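Subject: Re: [knit-swap] September meet at Greda, parcels and lifts
From: Leonie Pfister
Date: 8/17/25

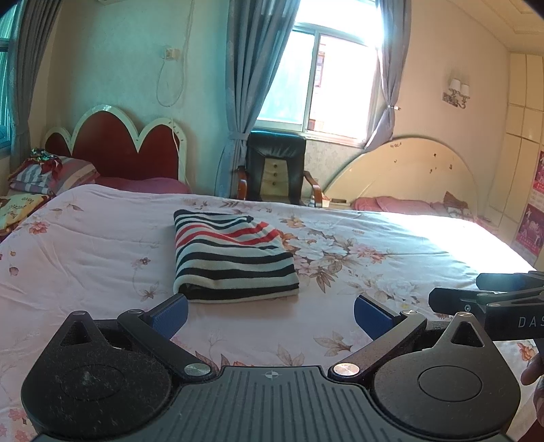
Striped knit, folded, black and off-white with the two red stripes

Hi all

Quick one as I'm on the train and the signal goes after Wutow. Answers to Igor's questions below, then a few bits of my own.

Igor Ziółkowski wrote:
> Leonie, three things before I forget.
> 1. Is the hall at Greda confirmed or still pencilled in? I can't book
> the van until I know.
> 2. Last year half the jumpers came with no label and we spent the
> first hour holding things up and shouting. Can we please ask people
> to pin a note on.
> 3. Who has the key to the cupboard with the rails in it? Not me. I
> gave it back in spring.
> Also my sister asks if woven things are allowed. I said no but said
> I would check.
> Igor

1. Confirmed. We have the big room from ten, same as before, and the small one next door for the mending table. Hire went up a bit, 780 for the whole day incl. the kitchen. I've paid the deposit. Book the van.

2. Yes. Labels. Name, size, what it's made of if you know, and whether it can go in the machine. A bit of card and a safety pin is fine. Please not sticky labels, the glue was still in Ambrosio's mohair at Christmas. If you don't know the fibre write "don't know", somebody at the table will have a guess.

3. I have the key! Found it in my coat. Sorry Igor.

Woven: no, sorry to your sister. Scarves yes if knitted or crochet. Blankets yes but only if you bring them and take them home yourself, we had nowhere to put them last time.

Now moths. Ladik lost a whole drawer in the spring and has asked me to nag. Anything wool goes in the freezer in a sealed bag for 2 weeks before it comes to the swap. If you've no room in yours ask on the list, I have a chest freezer with hardly anything in it but peas. Look along the seams and under the collar first, and give it a good shake outdoors. Anything with fresh holes stays at home till it's been treated, even if it's only one hole.

Folding. Heavy knits flat and folded please, not on hangers, they come out with shoulders like a coat rack. Sleeves in, then up from the hem. Cotton tops and light cardigans can go on the rails.

Lifts: Igor's van is for parcels and rails, room for one passenger up front. The 628 bus stops by the church and then it's a short walk up hill. It doesnt run after six so if you're staying to clear up sort out a lift home beforehand. I can take three people from Wutow, leaving at nine, tell me off list.

Food is bring and share as usual. Somebody bring proper milk this time.

Yarn: leftover balls go on the table by the door, full skeins only if you're really happy to see them go, as I'm not refereeing again. Needles in pairs, held together with an elastic band.

Still need someone for the mending table in the afternoon, Ladik can only do the morning. You don't have to be good at it, darning and sewing on buttons mostly.

Think thats it. Will send the directions round at the start of September when I've found the file.

Leonie

--
knit-swap mailing list
To leave the list, send a blank message with "leave" in the subject line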